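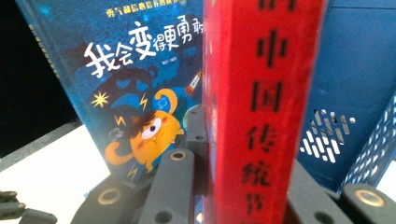 3.2 Peace teaching in the Saarela parish books

The second group of sources comes from the parish of Saarela, where a reading circle met from the early eighteenth century. Its oldest surviving notebook is dated 1703 and holds 40 leaves, most of them copied sermons. Lehtinen treated these as ordinary devotional writing. We read them again with one question in mind: what did the copyists think a believer should do when the Crown asked for soldiers?

Of the sermons in the notebook, 27 mention war directly. None of them tells the listener to refuse service. Several ask him to pray for the enemy by name of country, and two say that a man who kills under orders must still confess it. Hakala takes this last point as proof of contact with Mennonite traders. We find no trace of such contact in the parish accounts, and the same demand appears in older penitential handbooks that the pastor is known to have owned.

The wording also changes between hands. The first copyist writes of "the peace of the realm," while the second prefers "the peace of the house" and applies it to quarrels over land and inheritance (see Figure 4 for the distribution by leaf). Kong has described a similar narrowing in the Tumudton letters, though there it took place over two generations. In Saarela both hands seem to have been at work in the same decade, and the later leaves were bound in before the notebook passed to the school.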